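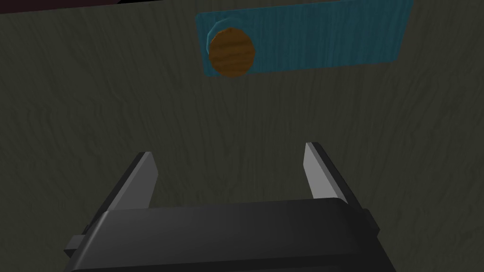

Appel à participation : projet étudiant Heo, manipulation robotique en simulation

Le club de robotique Skinder, rattaché à l'école d'ingénieurs de Tallau, cherche des étudiantes et des étudiants pour la deuxième phase du projet Heo. Le projet porte sur l'ouverture de portes par un bras équipé d'une pince à deux doigts. Tout le travail se fait en simulation. Aucun robot réel n'est nécessaire et vous n'aurez pas à vous déplacer à l'atelier, sauf pour la première séance.

Ce que nous cherchons

Cinq opérateurs ou opératrices pour enregistrer des démonstrations. Vous pilotez la pince à la manette, avec un retour vidéo placé derrière les doigts, et vous amenez la pince jusqu'au bouton de la porte, puis vous ouvrez. L'objectif de la phase est de 2 000 démonstrations valides. Nous en avons 1 330. Les essais ratés sont conservés à part et ne comptent pas dans le total.

Deux personnes pour le code. Le travail consiste à reprendre les scripts de tri, à corriger le rejeu des trajectoires et à préparer l'entraînement de la politique de contrôle. Il reste aussi un problème de contact entre les doigts et le bouton quand l'approche est trop oblique : la pince glisse et la simulation devient instable. Un stage de projet peut être validé sur ce sujet si votre responsable de filière est d'accord.

Profil

Pour les démonstrations, aucun prérequis technique. Il faut être régulier et accepter une tâche répétitive. Les étudiants de première année sont les bienvenus, ainsi que les personnes extérieures à l'école, à condition d'adhérer au club.

Pour le code, il faut être à l'aise en Python et savoir utiliser Git. Des notions de cinématique sont utiles. Une expérience d'un moteur physique est un plus, mais nous pouvons former.

Environnement de travail

La porte utilisée pour les enregistrements a un bouton rond brun orangé, monté sur une plaque bleu-vert. Le panneau est d'un gris olive sombre et, selon la position du bras, le contraste avec la pince noire est faible. Pensez à régler la luminosité de votre écran avant de commencer. Selon la prise de vue, on voit aussi un bout de mur en briques gris clair ou le carrelage.
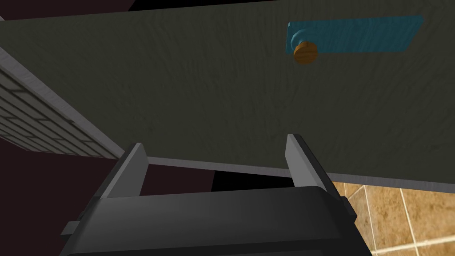 Dernière modification de la page : 14 avril 2023

L'interface s'appelle Fitby. Elle a été écrite par la promotion précédente et tourne sous Linux et Windows. La version Mac n'est plus maintenue. Une manette USB ordinaire suffit, le club en prête contre une caution.

Engagement demandé

Les séances d'enregistrement ont lieu en mai, en fin d'après-midi, en salle informatique ou à distance. La première est obligatoire en présentiel : on y installe Fitby, on vérifie la manette et chacun fait quelques essais qui ne sont pas gardés. Pour le code, comptez une réunion par semaine et du travail personnel entre les réunions.

La participation est bénévole. Elle peut être reconnue au titre de l'engagement étudiant, avec une attestation du club. Les noms des participants figurent dans le rapport du projet, sauf demande contraire. Les trajectoires enregistrées seront publiées sans nom.

Candidature

Déposez votre candidature par le formulaire du club, rubrique « Projets », en choisissant Heo. Indiquez votre formation, le rôle souhaité et vos disponibilités en mai. Pour le code, ajoutez un lien vers un dépôt ou un travail déjà rendu, même modeste. Pas de lettre de motivation.

Les candidatures sont traitées dans l'ordre d'arrivée. L'appel reste ouvert tant que les places ne sont pas pourvues.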